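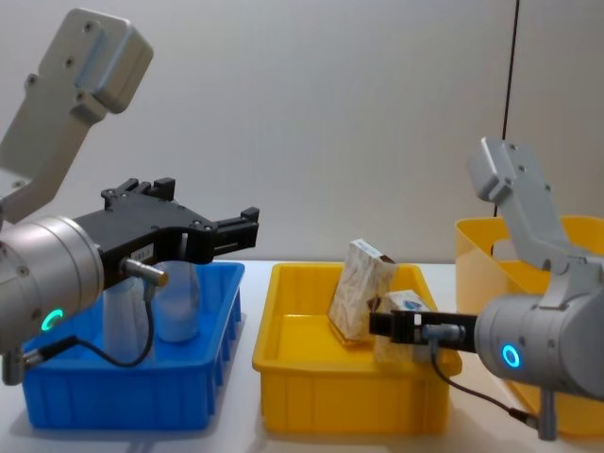
Bandeja amarilla al centro de la mesa, entre el recipiente azul y el cesto más alto.

Dostik Comunidad > Asociaciones y entidades > Archivo y documentación

Criterio de conservación de justificantes de cuotas en una asociación cultural

Publicado por Pramila Sandhu
Estado: abierta

Buenas tardes. Me dirijo a esta comunidad en calidad de secretaria de una asociación cultural de ámbito local. En febrero hemos iniciado la revisión del archivo en papel, que comprende 1757 justificantes de cuotas, de los cuales 583 carecen de número de socio. El resto está numerado, pero no siempre en orden.

Nuestros estatutos no establecen plazo alguno de conservación. El anterior secretario aplicaba un criterio de 10 años para toda la documentación, sin que conste acuerdo de la asamblea que lo respalde. Desearía conocer:

- si procede mantener ese mismo plazo para los justificantes y para las actas;
- cómo deben tratarse los documentos sin número de socio;
- si la destrucción requiere acuerdo expreso o basta con una anotación de secretaría.

Disponemos de un armario cerrado y de cajas de archivo definitivo de la marca Grutovwood, de tapa abatible. Agradezco de antemano cualquier orientación.

Seema Awasthi
Colaboradora de la sección

Estimada Pramila:

Conviene separar dos cuestiones que en muchas entidades se tratan conjuntamente. Las actas, los estatutos y el libro de socios forman parte de la memoria de la asociación y aconsejo conservarlos de manera permanente. Los justificantes de cuotas son documentación contable de apoyo y admiten un plazo limitado, que debe confirmarse con la asesoría que presente sus declaraciones. Si han recibido subvenciones, revisen también las bases de cada convocatoria, pues con frecuencia fijan un plazo propio.

En cuanto a los documentos sin número, no recomiendo asignarlo a posteriori sobre el original. Es preferible elaborar una relación aparte con fecha, importe y nombre, y dejar constancia de que la identificación se ha hecho en el momento de la revisión.

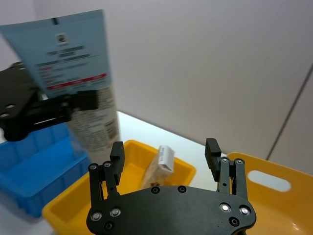

Detalle de una pinza negra abierta.

Respecto a la destrucción, lo prudente es que la junta directiva apruebe una propuesta por escrito – con indicación de series, fechas extremas y volumen – y que se levante un acta breve una vez ejecutada. Una simple anotación de secretaría resulta insuficiente si más adelante un socio solicita acceso a su expediente. Los justificantes contienen datos personales, de modo que no deben depositarse en el contenedor de papel sin triturar.

En la Fundación Neltier, donde presté servicio, se revisaron 1254 expedientes con este procedimiento. La mayor parte del tiempo se dedicó a retirar grapas y clips.

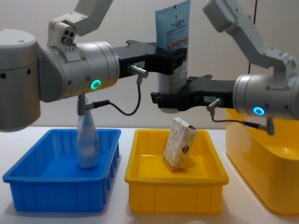 Por último, rotulen cada caja con la serie y los años que contiene, y eviten la categoría «varios». Si necesitan un modelo de acta de destrucción, puedo facilitarlo en este mismo hilo.

Jayasinghe
Usuario registrado

Nosotros lo guardamos todo y no hemos tenido problemas. Escanear y listo, el papel ocupa mucho.

Seema Awasthi
Colaboradora de la sección

Una precisión a lo anterior: la digitalización no autoriza por sí sola a eliminar el original. Consulten antes con su asesoría.

Pramila Sandhu

Muchas gracias. Trasladaré la propuesta a la junta del domingo y agradecería recibir el modelo de acta.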